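Thu 5 December

Fleece cloths, bedroom set. Emlyn Watkins wants the dark ones done before the lighter stock, so started with the black from Kurnora, item 308. Plan is thirds, then half, on the made bed.
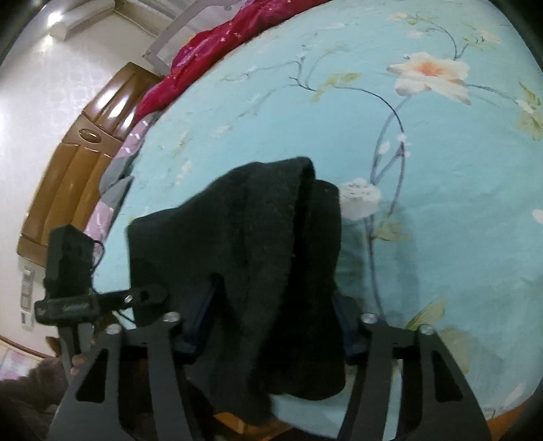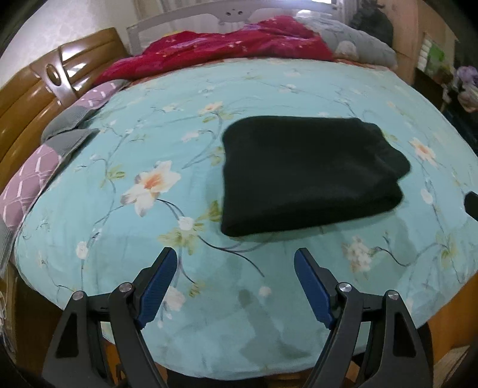

Thirds is too thick for the Braltanen boxes, which take 60 mm. Tried pressing it flat and it springs back. The folded bundle keeps a thick rounded front edge, and on the pale flowered sheet that is easy to judge by eye. Will try quarters next, and ask Yetunde Adeyemi if the deeper boxes are still in store.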